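Re: [cell-users] Wrist camera view in the sim cell doesn't match after pad change
Date: 2019-01-26
List: Thampi users and maintainers

On the list, the maintainer of the Bevville cell wrote:

> We put the longer finger pads on the Pladance gripper and changed
> the model in Thampi to match. Now the pick test stops short of the
> part in simulation, and the wrist view looks wrong to me. The pads
> seem too big. Before I go back to the old model, is there an order
> you check things in? I have changed the camera mount, the pad length
> and the tool offset and I am no longer sure which one did what.
>
> Also, is it normal for the gripper to fill that much of the view?

To the last question first: yes. With a camera that close to the wrist, the gripper takes up the bottom of the view from one side to the other. Moving the camera back to get more table in will cost you the match with the real mount, so leave it alone.

We had the same trouble on the Patance cell in May, when we went to a different pad. It took two evenings, most of it spent undoing changes I had made three at a time. Put everything back to the last saved model before you start, and save a copy after each step.

1. Tool offset

Set this before you look at any camera view. Ours had been typed in twice, once in the arm file and once in the gripper file, and Thampi adds the two together without a warning. Open both. One of them should be zero. The symptom is what you describe: the arm stops short by the same distance wherever you send it. If the error changes from place to place on the table, the offset is not your problem and you should look at the base position.

2. Pad length and opening

Measure the real pads off the machine, with calipers, and from the mounting face. Do not take the length from the drawing. Our drawing was for the pad before the last revision. Then check the travel. In our model the gripper is fully open at 100 on the command scale. If you command 100 and the pads in the model are still moving at 90, the joint limit has not been updated.

The collision shapes are a separate entry from the visible shapes. I changed the visible pads and left the old collision boxes in place, and the gripper then closed on parts it did not seem to touch. Turn on the collision overlay and compare.

3. Camera mount

Only now go to the camera. Change position first and angle second. Our real mount is tilted slightly and somebody had rounded it off in the model. Use the mounting holes on the gripper plate as your reference, because they do not move when the fingers do. The pad tips are a poor reference for the same reason.

Save one still with the fingers apart and keep it beside the model file. This is one of ours from the wrist camera in simulation, taken over the edge of the light board with the parquet past it. The two pads have a wide gap between them, and the small phone with the keyboard is down by the right one. When I change anything on the mount I render it again and flip between the two. A shift in the plate holes shows up right away.

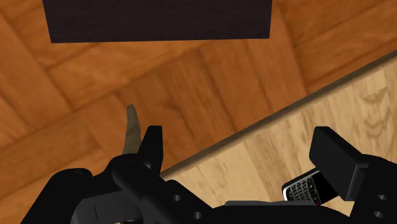
4. Objects near the pads

Clear the table and run the pick test with one block. Put the other objects back one at a time. Thin parts with a pointed end gave us the most trouble, as their collision shape was a plain box that stuck out well past the tip. If the arm stops short only with certain objects loaded, look there before you touch the offset again.

5. Long run

Once a single pick works, run a batch. We do 200 cycles with the block in random spots, then 565 overnight with the full set. On our first overnight run the log stopped at 390 – that was the disk filling up with saved camera frames and had nothing to do with the gripper. Turn off frame saving for the long run, or send it to the other drive.

If the model still stops short after step 2, post both the arm file and the gripper file, plus the command you sent. The log alone does not show the offset. Please also say which version of Thampi you are on, as the older ones read the pad length from the mount and not from the mounting face.

I would not go back to the old model. The pads on the machine have changed and you would have to do all of this later anyway.

Patance cell maintenance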